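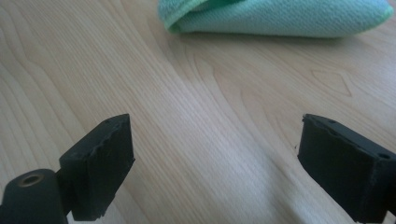 Wálter Cuadros wrote back on my first draft of this section that the rules were fine, but who on earth checks finger pads before every single session? Well – I do, and I'd like you to as well! So the pads now get their own step.

Section 4: Before you record with the hand gripper

1. Clear the table down to the cloth and whatever the task sheet lists. Mugs, phones and spare screws go on the shelf (mine too, I'm the worst for this).

2. Look at both pads. A few nicks along the top edge are okay under the Nolgate house rules. If a nick reaches the gripping face, swap the pads as a pair, never just one.

3. Open and close the fingers 11 times, all the way each time. Listen for a click or a scrape.

4. Put the cloth down flat, out past the fingers, and hold the gripper open for a moment before you reach for it.

5. Start recording. Keep each take under 90 seconds and let go of the cloth fully before you stop.

Note: I log every pad swap in Yap, even the boring ones. Ulises Agudelo goes through the log each January and he will ask you about gaps.

Note: Pads get a full inspection after 300 takes, which for me comes to roughly a month of work.

Caution: Keep your free hand at least 30 centimeters away while the fingers are closing. They don't look like much, but they pinch – I've had the blue thumbnail.

Caution: Don't trim a rough pad with a knife. Bag it, write the date on the bag and drop it in the Irkora returns box.

When the last take is saved, go on to Section 5, Storing the gripper.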